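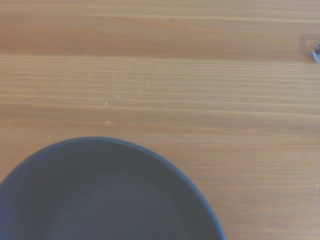

Dark gray bowl on bare wood, seam running left to right beyond it.

Tabletop rules for a kitchen or workshop arm
Flurus Home Workshop Notes, bench and counter section
Revised 29 Nov 2025

These rules apply to a light arm with a two-finger gripper and a wrist camera, used on a household table or bench. They cover the surface, the dish and the approach. Wiring and mounting are on a separate page.

Surface

Wipe the table with a barely damp cloth and dry it before powering the arm. Crumbs and grit under a bowl will scratch an oiled or varnished top as soon as the gripper drags it. Small pale marks on wood can be either debris or old dents. Run a fingernail over each one. If it lifts, wipe again. If it stays, leave it and record it on the table sheet so that the next person does not go hunting for it.

Straight grain is a poor position reference. The lines repeat, and a camera close to the table can match one streak to its neighbor. A board seam is better, but it only fixes one direction. Add a corner mark of matte tape if the job needs both.

Do not use gloss polish on the working area. Matte or satin finish only.

Work zone

Keep 40 cm of clear table on the side the arm approaches from. Small loose items (caps, knobs, screws, jar lids) go in a tray outside the zone. A fitting that is part of the table stays where it is, but gets entered as an obstacle. Check the edges of the wrist view as well as the middle. An item that shows only as a sliver at the border still has a full width on the table, and the arm can swing into it.

Pick one:
Item can be moved: move it.
Item cannot be moved: enter it, with a 33 mm margin on all sides.
Item cannot be identified from the view: stop the arm, then go and look.

Bowls and dishes

Start with the bowl empty. Fill only after three clean dry runs in a row. Load limit for the small Kingi gripper pads in our setup is 500 g including the bowl, so weigh the bowl first and write the figure on a piece of tape on the base.

Dark bowls on light wood are easy to separate by color. The inside is harder. A matte charcoal interior gives the depth reading very little to work with, and the bottom may come back as a hole or as noise. Set the floor height by hand from a ruler measurement.

Grip at the rim, one finger inside and one outside. Close at low speed. Ceramic and enamel chip at the rim before anywhere else. Replace pads when the surface goes shiny.

Do not let the arm push a bowl into position. Lift and place. If it has to slide, put a thin cotton cloth under it and fasten the cloth at the far edge.

Light and focus

Even light from two sides. Move the lamp if there is a hard bright spot on the wood or a heavy shadow beside the dish. A slightly soft picture is acceptable for finding a rim. It is not acceptable for reading a scale or a label. Clean the lens cover with a dry lens cloth before each session. Kitchen grease builds up quickly on the wrist and does not come off with paper towel.

Stopping

Stop switch within reach of the person, on the side away from the arm's travel. No hands in the zone while the arm is powered, including to straighten a bowl by a small amount. Children and pets out of the room.

Sheet entries

Table finish, bowl weight, pad change, obstacle list, light position. The Ulgate bench sheet has a line for each. The older Pumbridge sheet has no obstacle line, so use the margin.

Changes since August: obstacle margin raised to 33 mm. Pad check moved from monthly to every 52 grips. Gloss polish rule added.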